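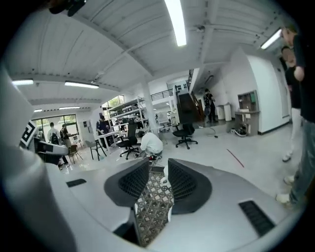
Gripper's-eye view of the workshop, mesh pads up front.

Filed under: Kitchen > Dishes & Storage > Reader Favorites

What Teaching a Robot to Move Dishes Did for My Kitchen

I've been helping out on Forkbridge since April, and my kitchen has changed more in that time than it did in the ten years before. Forkbridge is a research project on how robots learn to handle tableware. We do the job ourselves with hand-held grippers, the grippers record it, and the recordings go into training. So I spend a lot of my Wednesday picking up cups and plates with a big plastic claw on each hand (harder than it sounds!) and then I come home and look at my dish rack with new eyes.

The result everybody in the group keeps talking about is this one. We had 500 recordings of people moving dishes. Kamran Fallahi went through them and threw out every one with a fumble, a second grab or a hand wandering off to fix something, and that left 335. The robot trained on the 335 did better than the robot trained on the whole pile. Fewer dropped cups, and a lot less hovering over a plate like it had forgotten why it came in. It's one workshop and one set of dishes, so don't go quoting me at dinner parties, but I've stolen the following for home.

Pick the thing up once

The fumbles Kamran cut were mostly regrabs. Somebody takes a bowl by the rim, doesn't like it, sets it down, takes it again. I do this all the time with my big salad bowl. Now I look first, decide where my fingers are going, and then reach. It feels slow for a day or two and then you stop noticing.

Stop for a beat above the cup

We were told to hold still for a moment before closing the gripper. The recordings with that little stop in them were the ones where the robot's grab landed best, and it works on wine glasses too. Nearly every chip in my cupboard came from grabbing while my hand was still moving sideways.

Give dishes something to sit on

Smooth plate on smooth tray equals a plate that slides away the second you nudge it. A mat under the dishes is the cheapest fix I know. I cut mine from an old roll of shelf liner, and it goes in the dishwasher on the top rack, though the packaging says not to.

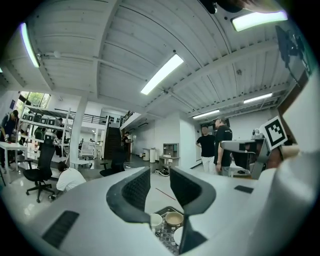 Sadia Sial wrote to ask whether the mat was really doing the work, or whether people just get more careful once they've gone to the trouble of putting one down. Her own trays are bare wood and she hasn't broken anything in years. Fair point, Sadia! We never ran it both ways with the same people, so I can't tell you. I'd still use one if your tray is slick.

Leave a thumb's width

Grippers are fat. If two cups are touching, you can't get in between them without shoving one, and the shove ends up in the recording. My fingers are thinner than a gripper but my oven mitts aren't, so anything I'll be lifting hot gets a gap on both sides.

Use both hands, but give them separate jobs

With two grippers going at once, the messy recordings were the ones where both hands went for the same plate. Junaid Swati got us to call it out loud, "left has it," and I've started doing the same when two of us unload the dishwasher. Fewer collisions, and my son thinks it's hilarious. 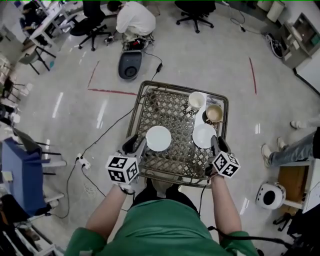 Mark your spot

Red tape on the floor at the workshop, painter's tape on the counter at home. I ran a strip where the drying rack goes, and it has stopped creeping toward the stove. Go for the low-tack kind, and peel it off every month or so or it gets gummy.

Do it over, don't patch it

If a run goes wrong in the workshop, we reset the dishes and start again. Same with a badly loaded rack: I used to wedge the last three plates in wherever they'd go. Now I pull a few things out and reload that corner, and it takes less time than drying everything by hand afterward.

Next month I want to write up what we've been doing with forks, which are awful.

Questions or tips of your own? Use the contact form | © Jundholm Home Pages | Back to top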